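Mugs at the desk: your questions, my answers

I get a steady trickle of emails about mugs (I know, I know — I brought this on myself by writing about them so often), so I've gathered the ones that come up most. If yours isn't covered, there's a comment box at the bottom of the page and I read everything, usually on a Sunday with a cup of something in hand.
Jamila

How many mugs do you own?

More than I'll admit to my sister. There are 12 in the kitchen cupboard and I've made a rule that a new one means an old one goes to the op shop. I've broken the rule twice this year, both times at the Studthorpe market, where there's a stall I really should walk past with my eyes shut.

What size do you like for working?

Mine all hold between 300 and 400 mL. I tried a huge one that took 500 mL and I was thrilled with it for a week, then noticed I was tipping a third of it down the sink every single time. If you're a fast drinker, go for your life! I sip and forget, so a smaller one suits me better.

Should I look for a white interior?

I love a white interior. You can see how strong your tea is, you can see when there's only a mouthful left, and you can see whether the thing is properly clean. The flip side is that tannin shows up early. I give mine a rub with bicarb and a damp cloth, leave it a few minutes, rinse, and it's back to its old colour. No scouring pads, please, they scratch the glaze and then the stains have somewhere to live.

Can printed mugs go in the dishwasher?

Check the base first. If it says hand wash, believe it. I ruined a lovely grey one with ferns on it by ignoring that, and the ferns came off in bits over a winter. My dark prints all get washed by hand now, warm water and a soft sponge, which takes less time than arguing with myself about it.

Which brands do you recommend?

I don't get sent anything, so this is only what I've bought and used. Imside do a nice plain mug with a wide handle you can get three fingers through. Plerkodau are dearer and heavier, and they hold their heat well, though I find the rim a bit thick. My everyday teapot is a Song and it's still going after 11 years, lid and all.

Where should the mug go on a desk?

Everybody has an opinion on this one! I'm right-handed with the mouse on that side, so I used to keep my tea on the left and knock it with my notebook. Now it goes in front of the screen, towards the middle, where I can't forget it's there. Wherever you choose, keep it off the top of anything with a plug, and give your cables a look while you're at it. A cord that hangs down behind the desk is much happier than one that wanders across the front.

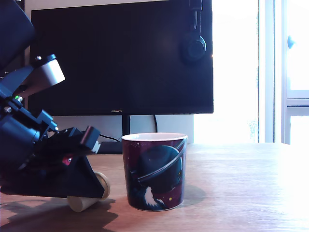 Planet mug in front of the monitor, headphones hung on the corner of the screen.

Where do the headphones go when you're not wearing them?

Over the corner of the monitor. I've been told off for it by readers who own proper stands, and fair enough, but a hook under the desk never worked for me because I'd bump it with my knee.

Does sun do any harm to a mug?

Glazed ceramic won't mind a bright window in the least. I'd be a little more careful with cheap transfers, which I've had fade on a windowsill. Your milk will mind it, so don't leave half a flat white there all afternoon.

Do I need a coaster on a timber desk?

Yes, if you care about the finish. I'm slack about it myself and I have one pale ring to show for it, back from April, when I had the flu and was living on lemon and honey. Cork is my favourite. Felt looks gorgeous and then soaks up the drips and smells.

Can I write to you about teaspoons?

Please do. I have a lot to say about teaspoons.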